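The Tick Book

Paloma Whitfield had the tweezers in her teeth and the torch in her armpit and the dog would not hold still.

"Hold him," she said, or tried to.

Tadeo held him. Kelpie cross, brindle, all elbows. Belonged to the people at the end of Skivley Road, the ones who'd had the fever go through the house in April. Mother first, then the two boys. The father never got it, or said he hadn't.

"Left ear," Tadeo said. "Two. No, there's another behind."

Out they came. Into the vial, lid on, label. Her handwriting was gone to rubbish by this hour. Dog 11, left ear. She'd have to read that back to the lab at Denberg over the phone and they'd sigh at her like they always did.

The woman watched from the verandah with a cardigan round her. Still thin. Still that yellow look about the eyes.

"So it's the dog," she said.

"We don't know that."

"You've come for the dog, but."

"We've come for all the dogs. And the possums, if he can catch one." Paloma nodded at Tadeo, who had not caught a possum in five weeks and had the scratches to prove he'd tried.

The woman went inside. Screen door. Then the kettle, thank God.

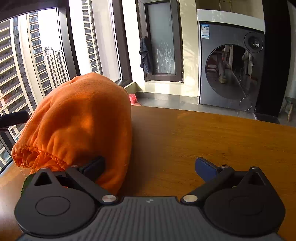 The orange bundle on the table, in the sun.

They drank the tea standing up. Tadeo had the book open on the bonnet of the ute, the real book, the paper one, because the tablet had died past Lund and the charger was in the other car. Every house down one side, every animal down the other. Who slept where. Who'd been bush. Who had a rash and when and who only remembered a rash once you asked.

"It doesn't line up," he said.

"Give it time."

"No, look. Getberg side, heaps of dogs, crawling with them. No cases. This side, hardly a dog to speak of and it's gone house to house like – I don't know. Like gossip."

She looked. Her eyes were stinging. He was right and she'd known he was right since about the school, and hadn't wanted to say it, because the grant said dogs. The title said dogs. There was a picture of a dog on the poster.

"People, then," she said.

"People giving it to what, though? You still need something to carry it."

"Something that lives in the house."

Neither of them liked that. She scratched her neck. Then he did.

The younger boy had come out by then and was sitting on the step with his arm round the kelpie, talking in its ear. Seven, maybe eight. He had his sleeves pulled down over his hands in all that heat.

"Are you going to put him down?" he said.

"No, mate."

"Dad said you would."

"Well, your dad's not the one with the tweezers."

He thought about that. Went back to the ear. Paloma put her cup on the rail and crouched, knees cracking, and asked him where he slept when he was crook. Not his bed, the night before. Before it started.

"Nan's," he said straight off. "Nan was sick frist. We all went and stayed at Nan's."

Tadeo's pen had stopped.

"Your mum didn't mention your nan," Paloma said.

"She's not allowed. Nan doesn't want anyone in her house." He pulled the dog's ear inside out, gently, the way she had. "It's a hundred years old. There's things in the walls. You can hear them of a night."

Behind her the book closed. Then the ute door, and Tadeo shifting the esky to get at the other box, the one with the lamps and the sticky traps they hadn't opened once the whole trip.

"Which way's your nan's?" he said.

The boy looked at the screen door for a bit. Then he pointed.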